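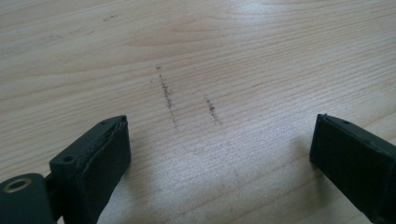
Grain on the tabletop, pale and stripy.

To: Fledton Furniture Finishing list
Date: Thursday, February 8, 2018
Subject: Re: Oil or varnish on a kitchen table?

> I've read 27 threads in the archive and I'm more confused than when I
> started. Half of you say oil and the other half say only a fool would
> oil a table people eat at. It's pale wood and I'd like it to stay pale.
> Which is it?

Welcome to the list. You have read the archive correctly.

I'm in the oil camp, mostly out of laziness. Varnish looks better for seven years and then looks terrible all at once, and you get to spend a long weekend with a scraper. Oil looks slightly shabby the whole time, so you never have a bad day.

As for pale – every oil I've tried warms the color a bit. Osilo's clear one does it least, whatever the can says about "invisible." Try it on the underside first. Two thin coats, wipe off all you can, then wipe again when you think you're done. Lay the rags out flat outdoors to dry, please. A wadded-up oily rag can set itself on fire, and we've had that thread too.

The Plandmont people will write in shortly to recommend their hard wax. It's fine stuff. It also costs more than my table did.

Whatever you pick, sand with the grain and stop sooner than you want to. I went up to 3000 grit once, in November, with the heater on. The oil just sat there and looked at me.

Harahap Road, the shed end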